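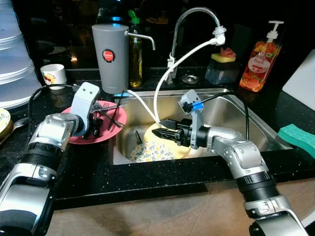 From: Carmela Cocco
Date: April 21, 2020
Subject: Re: [home-automation] Washing up, again

> My brother-in-law says Lerkusier will have a machine doing the
> dishes by January. Should I hold off replacing the dishwasher?
> It leaks, but only on the long cycle.

Replace the dishwasher.

I've been following the two-armed efforts since the Nadach demo, and they are good at plates one at a time. A plate has a rim, the rim wants to be grabbed, and a gripper can oblige. Cutlery in a heap is where the trouble starts. Chopsticks are worse, being round and thin and fond of lying under a fork.

Usmani posted a log last month: 30 plates, two arms, and almost 5 hours. My son manages the same in less, and he stops to look at his phone. Their rig also needed a person standing by with a hand on the off switch, who could have been holding a tea towel.

As for price, the Fleltlow arm is 889 pounds without a gripper, and you'd need two. Add the grippers and you're past 2,000 before you've bought a sponge. Then something has to put the plates away, and I've yet to see a cupboard door go well.

I'd still like one, mind you - I just wouldn't let it near my mother's bowls.

What make is the dishwasher? If it only leaks on the long cycle, look at the door seal first.

Carmela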